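Semlow Bench Surface Panels

Semlow panels are supplied for workbenches, packing counters and light assembly tables. Each panel is 20 mm thick, sealed on all faces and colour-matched across the batch. Standard edges are square; a 6 mm radius can be cut to order.
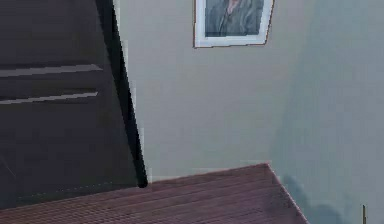 Tabletop and dark grey arm, rendered view.

Panels fix from the underside using the Rodar bracket set - 12 brackets per panel, screws included. Allow a 2 mm gap between adjoining panels and fill with neutral-cure sealant. Clean with a damp cloth and mild detergent. Do not use abrasive pads or solvent-based cleaners.

Lead time for custom sizes is on request.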